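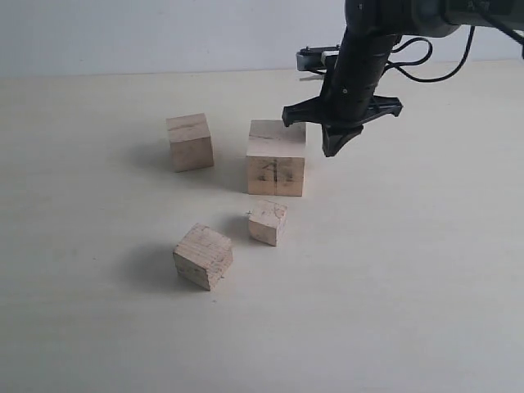
Jarkside bakery puts rye loaf recipe online

Mar 5, 2021

The Jarkside bakery has put the recipe for its dark rye loaf on its website, after customers kept asking for it at the counter through February. Head baker Elli Ojala cut the amounts down so the dough fits one ordinary loaf tin.

The home version takes 300 g of rye flour, 312 ml of warm water and 114 g of sourdough starter. The dough is left covered for 19 hours in a cool kitchen before baking.
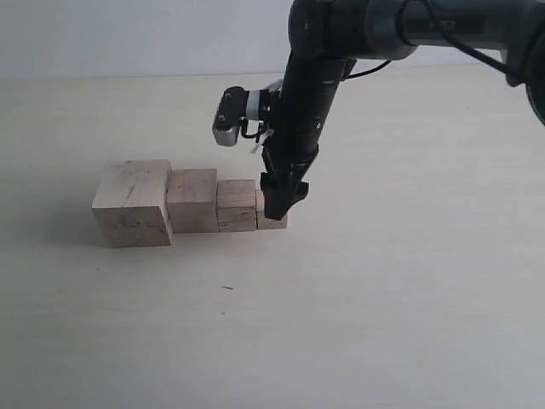

Thomas Vitale wrote under the recipe that his loaf came out heavy in the middle, and asked if strong white flour could go in for part of the rye. Ojala replied that a third would be fine, with slightly less water.

The bakery advises leaving the bread wrapped in a tea towel overnight before cutting it. 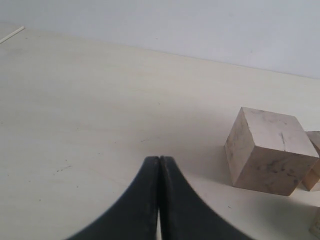

More recipes to follow

A seeded flatbread and a plain oat biscuit are next. Both were written up by Elisa Lo Presti, who also tested the rye loaf in a small gas oven.

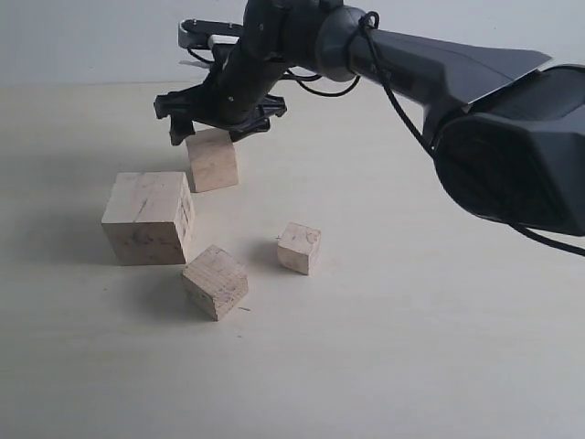
The flatbread needs no starter and can be cooked in a dry frying pan. Printed copies of the rye recipe are free at the Jarkside counter.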